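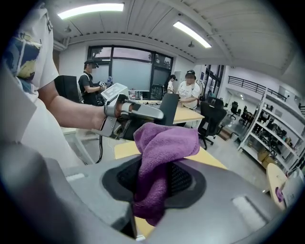

Gripper at the wrist, purple cloth below, computer tower toward the back wall.

Vastlow Heat Store: Frequently Asked Questions

Compiled by Elvia Rosales for Roserari, with technical corrections from Ea Bundgaard, who made a lot of them. Last tidied up in October.

What is Vastlow?
A large insulated steel tank full of hot sand. It sits behind the old grain depot at Prevumholm and supplies heat to the local hot water network. We have tried to come up with a more glamorous way of putting it and have given up.

Why sand?
It's cheap, it doesn't catch fire, and it can get far hotter than water without boiling off or needing a pressure vessel. It also has no strong feelings about being heated and cooled every few days for decades. Most battery materials can't say the same.

So is it a battery?
Depends who you ask and how long you have. It stores energy, so people call it a sand battery, and we've stopped correcting them. Electricity goes in, but only heat comes out. You can't charge a phone from it, though you could certainly ruin one.

How does the heat get in and out?
When power is cheap, usually on windy nights, electric elements heat air, and fans push the air through pipes buried in the sand. When the network needs heat, the fans run air through the same pipes and on to a heat exchanger, where it warms the water going out to the buildings. There's a valve sequence between those two sentences that took most of a winter to get right.

How big is it?
The tank holds 1,000 tons of sand. It's taller than the depot office and shorter than the rumors.

How hot does it get?
Hot enough that we don't hand out the number to people who might bring a pizza. The water leaving the heat exchanger is kept to an ordinary district heating temperature, so nothing alarming reaches your radiators.

How much heat do you lose just by letting it sit there?
Some. Every heat store leaks, and anyone who tells you theirs doesn't is selling it. With the tank full and nothing drawn from it, we lose under 5 percent over a typical week. The thick insulation helps, and so does the shape: a fat cylinder has less skin for its volume than a skinny one.

What about overall efficiency?
In a good month, 95 percent of the electricity that goes in comes back as useful heat. In a poor month it's lower, mainly in spring, when the tank stays full and very few people want a hot bath at noon. Going from heat back to electricity would be a much sadder figure, so we don't do it. 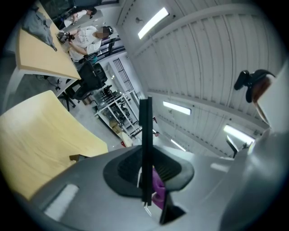 Narrow black finger rising from a light gray housing, a little purple showing beside it.

Who gets the heat?
At the moment, 28 buildings on the Prevumholm loop: mostly apartments, plus the school, the pool and a bakery that arguably didn't need the help.

Will my bill go down?
It should go up and down less. The store lets us buy power when it's cheap and skip the evening peak, and the savings go into the heat tariff at the yearly review. We'd love to promise you a specific amount, but the wind hasn't signed anything.

What happens if there's no wind for two weeks?
We draw the tank down slowly and the backup boiler at Nørgaard takes over the rest. The boiler is old and burns wood chips, and it has been about to retire for as long as anyone on the payroll can remember.

Is it noisy?
The fans make a low hum during charging. At the fence it's a little louder than a refrigerator. If you hear a rattle, please call us – it's the north damper again.

Does it smell?
It did for the first few days, as the pipe coatings baked off. We apologize to everyone who had laundry out.

Could the tank burst?
It isn't under pressure, so there's nothing to burst. If the wall were damaged you'd get a pile of very hot sand at the foot of the tank, inside a fenced bund built to hold it. You should still stay on your side of the fence.

Does the sand wear out?
Not that we can tell. The fans, dampers and heating elements will all need replacing long before it does.

Can I have one at home?
You can, but a small tank loses heat much faster for its size, and you'd need to give up the garage. A well-insulated hot water cylinder on a timer does much of the same job and doesn't have to be delivered by dump truck.

Where did the sand come from?
A quarry up the road that had been trying to get rid of it. Builders want sharp, clean, evenly graded sand. We don't much care, and the price reflected that.

Can I visit?
Tours leave from the depot gate at 10 a.m. on the first Monday of the month. Wear closed shoes. You'll see a tank, some ducts and a control cabinet, and Ea will answer anything you ask at considerable length.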